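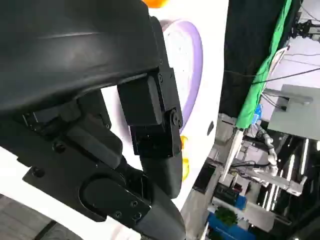 What is changing in the Handgate workshop this spring? The long benches are being cleared, sorted and put back in an order that everybody who uses them can follow.

Handgate is very pleased to say that the big tidy of its Plarkley workshop begins in May, and it has been a long time coming! Cables, cloths, brackets and all the odds and ends that gather on a busy bench will be gone through shelf by shelf, with 236 labelled drawers ready to take them – and 40 more on order from Winine, should they be needed.

"We are fond of our clutter, I must admit, but we do like to find a screw when we want one," said Branwen Skyrme, workshop manager. "Gervásio Teixeira has drawn up a lovely plan for the shelves, and we can't wait to get going."

The workshop will stay open throughout, closing only on Friday afternoons. Visitors are warmly invited to look in from 9 in the morning.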